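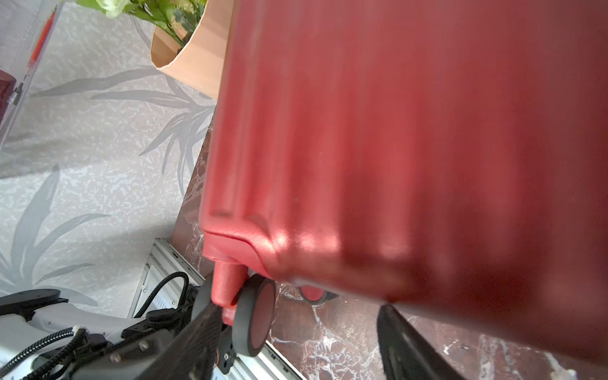
Red hard-shell suitcase, lower end and wheel housing.

Writing a Life Story – Notes for Week 2
Tutor: Anahera Kingi

Reading for this week: the Costigan family obituary (handed out last class) and the first chapter of your own draft.

1. Where to begin

Most family writers start with the birth. It works, but you can also start with a job, a move or a marriage and go back later. The Costigan piece opens with Walter Costigan's first day at the Nidham sawmill and gets to his parents in the fourth paragraph.

2. Dates and ages

Pick one system and keep to it. If you write "at 22 she left for Zurkville", don't switch to years in the next line. Where a date is uncertain, say who told you and leave it at that. Family bibles and headstones disagree more often than people expect.

3. Service, work and clubs

Long lists of postings and offices are hard to read. Choose two or three that changed something for the person and put the rest in a table at the back. Spell out abbreviations the first time. Your grandchildren won't know them.

4. Character

"She was generous" tells the reader very little. Write down one thing she did. In the Costigan piece, we learn that Walter kept a tin of 100 washers sorted by size and lent them out to neighbours – the writer never calls him tidy.

5. Living people

Ask before you print anything about a living relative's health, money or divorce. Keep a note of what they agreed to.

Exercise

Write 100 words on a journey your subject made. Leave out the weather. Bring two copies, double spaced.

Drafts are due 19/12/2022. Late work will be read in January.

Related items
Week 1 – Interviewing an older relative
Week 3 – Letters and diaries as sources
Sample life: Forty years at the Lollix cannery
Checklist for scanning family photographs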